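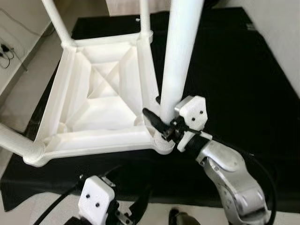

Vol. 2, No. 70

Print this item | E-mail this item

Comparing two sets of fingers on the stool job

Monday was the last day of the finger comparison at the Astham workshop, and many readers asked for the results before the March issue. I write them down now while I still remember the details well.

The task is simple to explain. A white plastic stool lies upside down on the black mat, and the robot must take hold of a leg just above the corner joint, lift the stool and put it on its feet. We chose this stool for a reason. The legs are round and smooth, the plastic is matte, and the underside has thick rails with thin ribs crossing in the recess. A gripper that comes in too low can touch the rail before it has the leg. A gripper that comes in too high gets a good hold, but then the whole weight of the seat turns around the fingers and the stool swings.

We compared two sets of fingers. The first set is the Leitner, slim and black, with an angular shape. The second is the Fimwood, wider and with a soft pad. Both sets were fitted on the same arms and with the same Utow controller, so the only change was the fingers. We made 2,000 attempts with each set, spread over several weeks, and the start position of the stool was changed a little each time.

I had expected the Fimwood to win because of the pad. From the 4,000 attempts together, 3,619 ended with the stool standing on four legs, and the larger part of these belongs to the Leitner. The difference was not big on the legs that are far from the robot. It was big on the nearest leg. There the arm has to reach in from the side, and the wide pad often came against the rail of the seat, so the controller stopped the movement. The slim finger passes beside the joint without this problem.

The Fimwood was better in one thing. When the hold was good, the stool turned less in the fingers during the lift. With the Leitner we had to increase the closing force to 70 percent of the maximum to get a similar result, and I do not like to work so high for a long time. We saw no marks on the stool, but a thinner plastic may not be so patient.

Some words about the second arm. In most attempts it waited low, beside the stool, and came in only for the turning. We tried also to start with both grippers closed on two legs at the same time. It was faster when it worked. But if one gripper closed a little before the other, the stool moved away from the slower one, and the controller had to begin again. The timing can surely be improved and I would be glad to hear from anybody who has done this with the Utow.

The head camera gave us more trouble than the fingers. White gripper housing, white leg, white seat: at the moment of contact the detection of the leg edge was often wrong. A band of dark tape on the leg helped very much, but we did not use it in the counted attempts, as it would make the task too easy.

The finger drawings and the controller settings are in the members' folder. The Leitner set stays mounted until the end of March, so groups who want to try it should write before then. The next task is a folding crate.

Print this item | E-mail this item

Recent items
Cable routing on the outer side of the arm
Utow controller: first notes after the update
Which mat for floor tasks?
Open days at Astham in March
Wrist camera or head camera: letters from readers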